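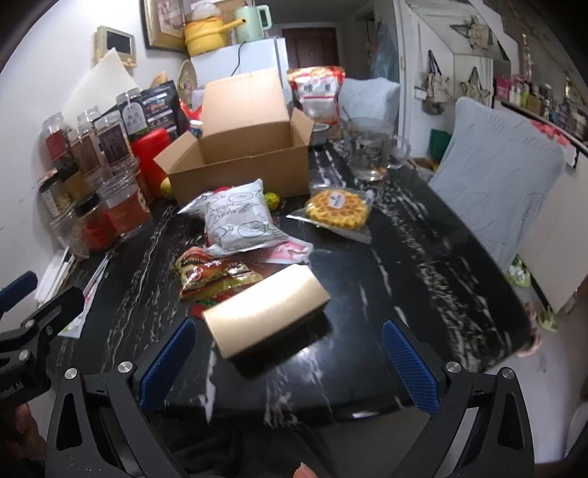
What is handheld gripper demonstration?

It is a way of teaching a robot arm to handle objects by having a person do the task first with a gripper held in the hand. A camera on the gripper records each motion, and a learning program later uses those recordings to drive a similar gripper mounted on an arm.

Handheld gripper demonstration belongs to the wider field of imitation learning, in which a machine learns a skill from recorded examples. The Zandoris method, named after the project that first wrote it up, is one version of the idea. It is best known for its results in ordinary kitchens and dining rooms, places that are famously hard on robots: crowded tables, shiny wrappers, see-through jars, chairs pushed in at odd angles.

Background

Before handheld tools came into use, most demonstrations were collected by teleoperation. An operator moved a real arm from a distance, often with a second arm or a pair of hand controllers. The recordings were accurate, but the arm had to be bolted down, powered and watched, so nearly all of the data came from labs. A policy trained that way could do very well on the lab bench and then fail at the first patterned tabletop it met.

A handheld gripper removes the arm from the collecting stage altogether. The tool fits in a bag, and a new room can be in use within minutes of walking through the door. This is the great charm of the approach! Variety, long the most expensive part of a robot data set, becomes the easy part.

Equipment

The tool has two fingers that open and close as the person holding it works a grip. The inner faces of the fingers carry soft textured pads, which help with small boxes and slick packaging. The camera sits behind the fingers and looks forward past them, so the fingertips and the object stay in view together during the approach. The same finger design is used on the robot, and this matching is central to the method. If the fingers look and behave the same way in training and in use, the policy has much less to adjust to.

Finger opening is read from the video itself. Tool position is worked out from the camera's motion through the room combined with a small motion sensor. Plain white walls give poor tracking, and a busy background with shelves, hanging bags and stacked goods helps a great deal.

Procedure

A session begins with a slow sweep of the room to build a map. The demonstrator then picks up an object, moves it, sets it down and withdraws, all as one recorded episode. In the Zandoris protocol an episode lasts no more than 20 seconds. Objects are left where the household keeps them, and the demonstrator changes only the starting height and angle of the tool between episodes.

Episodes with lost tracking are dropped. The remaining ones are cut to a common frame rate and passed to the training program, Semasik, which learns to predict a short run of future motions from the most recent images. Predicting a run of motions gives noticeably smoother travel than predicting one step at a time – a finding that later groups have repeated with other grippers.

Results

The main Zandoris report, dated 10 July 2021, compared two policies for picking up small cartons. Both were trained on 400 episodes. The first set came from a single room in the Oakley test apartment, and the second was spread over six homes. Each policy was then given 200 trials on tables it had never seen. The single-room policy succeeded in 74 trials and the six-home policy in 158, with the same amount of data and the same training time.

It is a lovely result, and an encouraging one for small teams. A follow-up study at the Kerneck workshop, begun that August, found the same pattern with bagged food, although the overall success rate was lower. Soft bags sag and shift when gripped, and the policy often closed the fingers too high.

Limitations

A person's wrist can reach poses that a robot arm cannot, so part of any collection may be unusable on a given machine. Reach checks are normally run before training. Glare from polished stone and clear plastic still causes tracking errors. The pads sense no force, which leaves the policy guessing at how hard to squeeze – work on adding touch sensors to the pads is under way.

See also

Imitation learning
Teleoperation
Visual odometry
Parallel-jaw gripper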